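Plates and rack notes, Buvis kitchen set. Draft, still sorting file names.

## What's in it

- 316 photos, tabletop, light wood grain
- plates (orange, green, a dark one with a mosaic-like rim)
- white wire dish rack
- labels in `plates.csv`, one row per plate per photo

Stacked plates get a row each, even if only the rim shows.
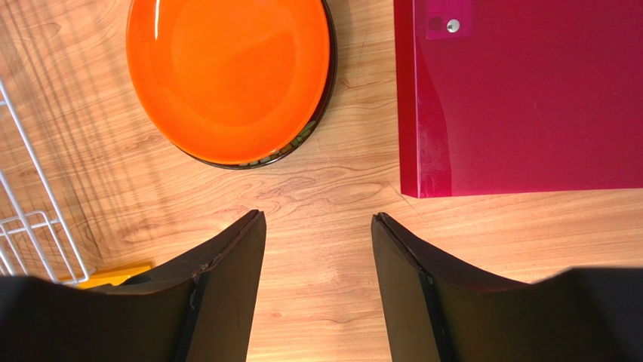

Fekete asked if a half-hidden plate should get its own label or just "stack". Own label. Column `hidden` is y/n, no in-betweens.

## Known problems

- first 47 rows use the old color names, fix comming in May
- `rack` and `dish_rack` are the same thing, merge them yourself for now

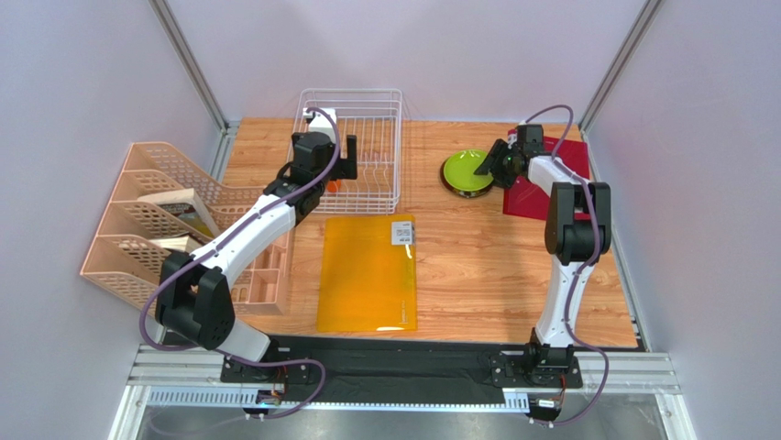

*Photo: Flunomcombe / Buvis kitchen set*

Rack gets one label, dont split out the dividers. Anything inside it gets `in_rack`.

Wrong label? Open an issue, max 5 files per issue pls.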